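Journée portes ouvertes chez Olidero : j'ai passé l'après-midi avec des robots

5 septembre 2025 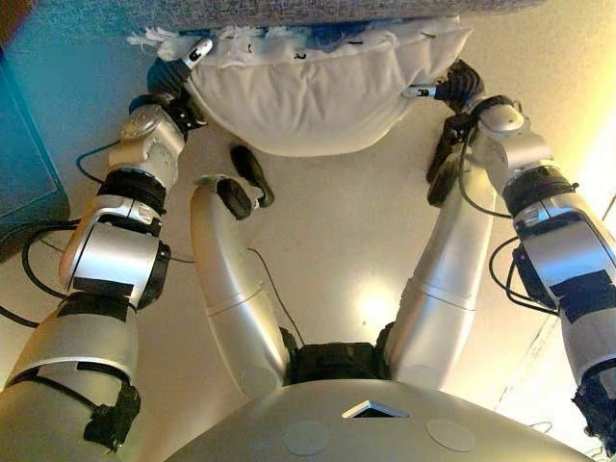 Le coussin, tenu à deux pinces contre le tissu gris.

Je guettais cette visite depuis février, quand Olidero avait ouvert les inscriptions sur son site. 156 places, parties en une soirée, et j'en avais décroché une de justesse (merci à ma connexion capricieuse qui s'est réveillée au bon moment !). J'y suis enfin allé, et j'en suis ressorti avec des pages de notes et une énorme envie de vous raconter ça.

L'atelier se trouve au bout de la zone d'activité, derrière un grossiste en carrelage, et il faut vraiment vouloir y arriver. On entre par le quai de livraison, on signe une feuille, on reçoit un badge en papier et on part par petits groupes. Le mien était mené par Hashini Uddin, ingénieure en manipulation, qui parle vite, qui dessine dans l'air avec ses mains et qui répond à tout, même aux questions un peu bêtes. J'en ai posé quelques-unes.

La première salle est consacrée à Gresik, leur logiciel de planification. Beaucoup d'écrans, des courbes, une explication très claire sur la façon dont le système choisit ses points de prise. J'avoue que j'ai décroché au milieu, j'avais déjà repéré de loin la silhouette argentée de la salle suivante.

C'est là que j'ai vu Zeng, leur humanoïde. Torse bombé, deux bras argentés articulés avec des bagues noires, des pinces sombres au bout, des câbles qui font des boucles un peu partout, et du ruban adhésif noir enroulé sur les bras. J'ai adoré ce ruban. On est loin des vidéos de salon où tout est lisse, on voit une machine sur laquelle des gens travaillent tous les jours.

L'exercice du jour portait sur un coussin. Dit comme ça, c'est modeste, et un monsieur derrière moi a d'ailleurs soupiré. Mais un coussin, c'est mou ! Une boîte garde sa forme quand on la saisit. Un coussin s'affaisse, pend, se déforme dès qu'on bouge un bras de deux centimètres. Celui-ci était blanc cassé, tout fripé, avec le bord du haut effiloché et du rembourrage qui s'échappait en mèches. Zeng le pinçait par les deux bouts, et le bas faisait une sorte de ventre rond. J'étais assez près pour suivre les petits embouts des pinces sur la toile, et je crois que j'aurais pu rester là une heure.

J'ai demandé à Hashini Uddin comment on sait qu'on serre assez. Elle m'a expliqué que l'équipe travaille beaucoup sur l'effort de pincement : trop faible, le tissu glisse, trop fort, on tire sur les coutures. Ils ont enregistré 390 essais avec des textiles différents, dont 234 rien que pour les coussins et les oreillers. Le reste, ce sont des serviettes, des housses et des plaids. Les plaids sont la bête noire de l'équipe, paraît-il – trop grands, trop lourds d'un côté, et les franges se prennent partout.

On a eu droit à 30 minutes de questions ensuite, dans la cantine, avec du café et des biscuits au sésame. Quelqu'un a demandé quand on pourrait en avoir un chez soi. Pas de date, pas de promesse, et j'ai trouvé la réponse plutôt saine. Pour l'instant, ils veulent surtout avancer sur les tissus et publier une partie de leurs mesures.

Le dernier arrêt était le coin Argate, un petit banc d'essai pour les doigts de pince, où l'on pouvait appuyer soi-même sur un capteur et voir la courbe monter. Les enfants ont fait la queue deux fois. Moi aussi.

Pour ceux que ça tente, une deuxième session devrait être annoncée sur leur site. Prenez des chaussures confortables, on reste debout tout du long, et mettez-vous devant pour la démonstration de Zeng. Je retranscris mes notes sur Gresik dans un prochain billet, le temps de relire ce que j'ai griffonné.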